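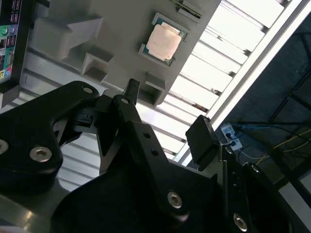
Swapping the processor in an office desktop: notes for the repair evening at Wultatmont

Start with the numbers. Dernisico retired 817 desktops in March and we were handed 398 of them. Most need a processor swap and a clean before they go out again.

Next, lay the tower on its side and take the panel off. Unplug it first. Talk through the order: cooler, lever, bracket, chip. 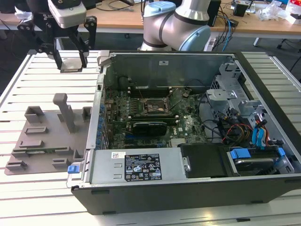 Tamsin Doucet wanted it said that people should photograph the cables before touching any of them, and she would put that ahead of the screwdriver.

Agree with her. Move on to static: wrist strap on, one hand on bare metal. Pause for questions.
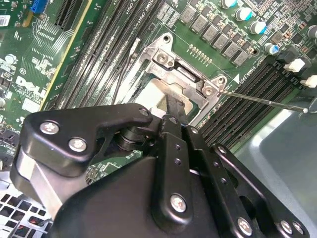
Most damage we get at Lowther is bent contacts, and those boards go in the scrap bin. Say it slowly. The chip goes straight down, with no sliding. There is a thin metal rod reaching in from the right toward the silver bracket, so point to it before going on. Ask Angus Bright for the spare board to pass around.

Handling comes next. Hold the chip by its edges and keep fingers off the underside.

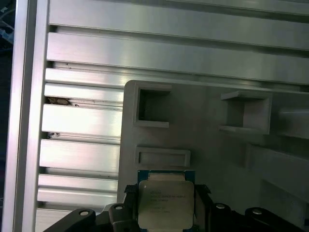

Old paste comes off with alcohol and a lint-free cloth. Let it dry, then put on a small dot of new paste. Nélida Bravo has the cloths at the back table. Break at 2.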